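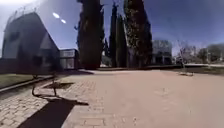

Gripper and camera trial group — minutes, June

Start 9:30. Quorum ok. Last minutes approved, one correction (the Trasska controller was on firmware from the spring, not the new one).

1. Outdoor camera, plaza position

Fixed camera is the one we carry forward for now. Main complaint is exposure. Bright paving on one side, deep shade on the other, auto setting picks one and loses the other. Agreed: lock exposure for the next round, log the value with every run. No more changing it mid-session.

Glints in the sky area came up again. Lens or cover glass, no agreement. Try with the cover off, same hour of day, then with the second lens. Report back before anyone orders anything.

Shadows on the brick — the floor segmentation treats the dark patches as edges. Cultberg software does it worse than the old one but runs faster. Keep both until the labelled set is finished. 1,272 stills in the set, 600 labelled. Whoever has spare hours please take a batch, the shared sheet is up to date as of this moring.

Sapling trunk thin and dark against light paving, good test for the depth side. Added to the standard checks.

2. Grippers

Two left in the comparison: Multholm parallel jaw and Siriwan soft fingers. Vacuum one is out, decided last time, not reopened.

Multholm — repeatable, strong, slow to open. Pads wearing on the inner corner. Spare pads ordered, not arrived.
Siriwan — much better on odd shapes, stones and branch pieces esp. Drops anything smooth if it's held near the tip. Air line too short when the arm is fully out, so reach tests were stopped early. Need a longer line before those numbers count for anything.

Discussion on whether to score them on the same object list. Some felt the list favors parallel jaw (lots of boxes). Agreed to split: 30 objects, same for both, half regular and half not. List to be circulated, objections in writing, not in the hallway.

3. Arm and controller

Trasska controller dropped its connection 2 times during the long run. Both times arm stopped where it was and held, as it should. Log attached to the ticket. Vendor wants the network trace, we did not record one. Record one next time.

Arm base shifts a little on the pavers at full speed. Plate and rubber mat to be tried first. Bolting down not allowed on the plaza, asked already, answer was no.

Speed stays capped at the lower setting untill the base is sorted. Objection noted — cycle times will look bad in the comparison. Agreed to write the cap next to every time in the table.

4. Budget

Enough for the air line and the mat. Not enough for a second lens if the borrowed one has to go back. Carried over.

5. Actions

— lock and log exposure, camera side
— cover off / second lens check
— longer air line for Siriwan, then redo reach
— object list out for comment
— network trace on next long run
— mat and plate under base

6. AOB

Key to the outdoor cabinet goes back on the hook after use. Battery chargers are to be unplugged overnight.

Next meeting same room, same time. Closed 10:40.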